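Bin cell, Varton shop
October, evening session

Reseated the bin after last time's drift. It now has a spring clamp on the rim at one corner, and blue tape on the bench side so we can tell if anything creeps. Tool center point retaught with the short fingers. Z offset changed from 112 to 100 mm in the pick program; approach height left at 72.

Swapped the old hose routing for the one Toivo sketched. Hose and cable bundle go under the orange joint and up its left side. Slack looks generous at low wrist positions -- need to check it with the wrist rolled to the limit before anyone raises the speed override above 40 percent.
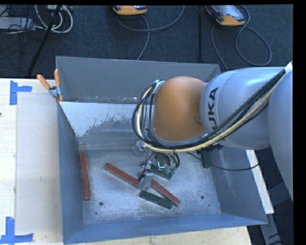 Gripper over the long red bar, green blocks on either side.

Open items:
- Bar close to the left wall. Finger clearance is tight and the planner rejects most grasps there. Try a nudge move first, or a side approach with the wrist rotated.
- Thin black cable sags over the right wall of the bin. Needs a tie point higher up the arm.
- Scratched floor gives patchy depth returns. Pauline suggests a matte liner, cut around the holes.
- Both pendants are on the carpet again. Hooks are in the Bakke box, second shelf.

Next session: liner first, then repeat the wall picks with the same block set.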